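News | Stories | Drop-Off Sites | Contact
Zellance > News > Press Releases

FOR IMMEDIATE RELEASE

Lircombe's Big Clear-Out Is Back, and We Want Your Odds and Ends

June 11, 2026
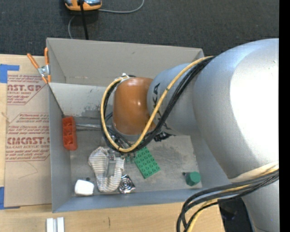

Hi, everyone! I'm Iolo Bevan, and I run the sorting room at Zellance, the household reuse shop in Lircombe. I'm very happy to say that our Big Clear-Out is open again, and this year we're taking the mixed stuff – the bottom-of-the-drawer stuff, the things you keep moving from one closet to the next. Sorting it is my favorite job in the building (yes, really). A striped cloth can end up in the same gray bin as a long red-orange plastic block full of square compartments, and I still get a little thrill working out which shelf each thing belongs on. Striped fabric always goes fast with our quilters, even in small pieces, so please don't throw yours out just because it's crumpled!

We ran our first Clear-Out in January and I figured we'd get a few bags. We got 246 households and 978 pounds of bits and pieces, and I went home with the sorest back of my life. Most of it is already back out in people's kitchens and sewing baskets and garages, and I couldn't be prouder of this town.

So what can you bring? Cloth scraps, napkins, towels, plastic trays and organizers, rods, hooks, jar lids, craft leftovers, small hand tools. Clean and dry, please. You don't have to sort any of it first – just tip it all into one box or bag and hand it over. We can't take paint, batteries or anything with food in it.

We have 2 drop-off spots this time, our own side door and the front counter at Babaei Hardware, where Gholamreza Sharifi has kindly given up a whole corner for us. "I told Iolo he could have one shelf," Gholamreza says. "Then he showed up with a tape measure."

Disov, the local moving company, is lending us 147 sturdy boxes as well. Ask for one at either spot, fill it up at home and bring it back whenever you're ready. They're free, first come, first served, and they stack nicely in a car trunk.

Want to help sort? Come find me at the side door and I'll get you started. Gloves and coffee are on us.

Media contact: Iolo Bevan, Zellance sorting room, Lircombe

###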